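I have been looking for a countertop bin since we moved to Genddale, and I'm a little embarrassed by how much thought I've given it. We cook a lot, we go through a silly amount of citrus, and the big kitchen can lives under the sink behind a door that sticks. So every squeezed lemon half ends up in a sad little pile by the cutting board until bedtime.

My friend Jummai swears by a mixing bowl with a plate on top. I tried it for most of September and kept needing the bowl! Then Ruby-Lee sent me a link to a little lidded one and I caved the same night.

I wanted three things (okay, I wanted more than three, but these were the ones I wouldn't budge on). It had to be small, because my counter is 36 inches of usable space if I move the toaster. The lid had to stay up without me holding it, since my hands are always gross at that point. And it had to be plain. I did not want a bin with a cheerful word on it.

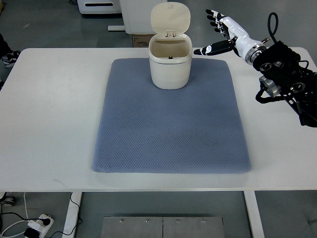
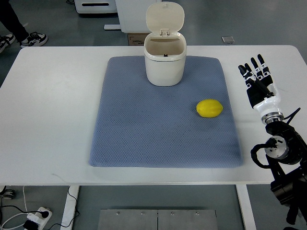
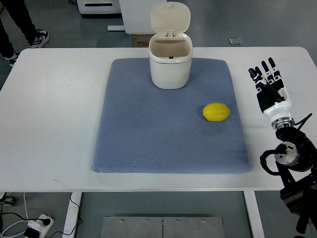
*The little white bin with its lid up, on the blue-gray mat. The lemon joins it in the second and third.*

I love that the lid flips all the way back and stands up behind the opening. With my old one I was forever nudging it with my elbow. The rounded corners make me happy too, because square corners are where coffee grounds go to live forever.

Now, the mat. I like a soft textured one under a bin, partly because I'm a slob and partly because white tabletops show every single drip. Mine goes in the wash with the dish towels. Verna uses a plain tray for the same job, and she has a point about wiping it down in 30 seconds, but trays rattle and I can't stand it.

A few of you asked about liners. I just use a folded sheet of newspaper in the bottom and empty it after dinner. Whole lemons do not belong in there, obviously, unless you've found one at the back of the fridge that has gone soft on one side. (I have. Twice this month.)

Next up is the drawer with the takeout menus in it, so wish me luck!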